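Sunday, May 11, 2025
Daylight / glare notes, Tisulden reading room

Reran the shadow study with the louver pitch Katalin asked for. Sun position from the January file, clear sky, no interreflection. Previous run had the north offset entered with the wrong sign, so everything dated before this entry should be ignored for shadow direction. Totals are fine.

Work plane illuminance at the window row sits at roughly 600 lux with the Flamero blinds half down. Drops off faster than the hand calc predicted. Suspect the ceiling reflectance -- I had left it at the default. Njoroge has the paint sheet from Mutiso and will send the measured value.

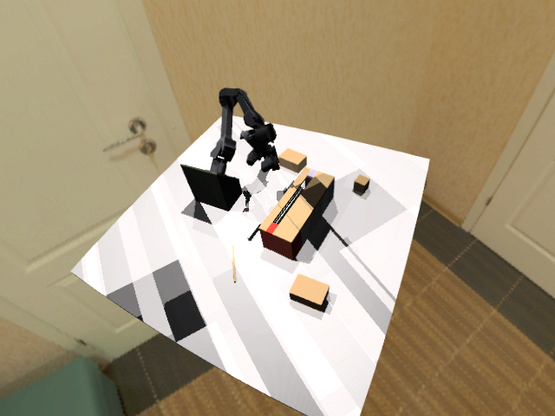

Render, white tabletop. Diagonal gray bands with soft edges; darker patches near lower left have straight edges.

Penumbra width is the open question. Soft sun disk on, edges look plausible at desk height, but the sample count is low and I do not trust the gradient yet. Test 13 repeated with 2 seeds, same band spacing both times, slightly different noise.

Cevosska quote for the deeper louver came in. Lead time is the problem, price is OK.

To do:
-- fix reflectance, rerun test 13
-- ask Katalin whether the desks can shift off the window wall
-- check glare index for the seat facing west
-- archive the old sign-error runs under a separate folder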